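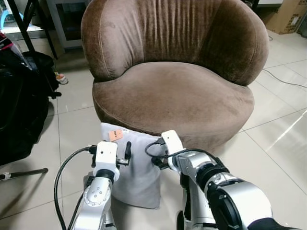
Brown tub armchair, gray pillow against the seat.

March 4, 2025
Villora movement, comb and cylinder check. Comb out, 84 teeth, two with dull attack in the bass. Dampers on both replaced with the thinner Orkeleck wire. Tooth 11 still buzzes on the second tune – damper sits too far forward, rebend tomorrow.

Cylinder: more than 700 pins inspected under the loupe, three leaning, straightened with the brass tube. No cement loss at the ends. Endplay taken up at the governor side.

Governor runs slow on a full wind. Cleaned the endless screw, oiled the top jewel only. Timed at 200 seconds for the full program, target from the Schwerdtfeger sheet is shorter. Rosemarie Rathjen has the spare fly – ask before cutting a new one.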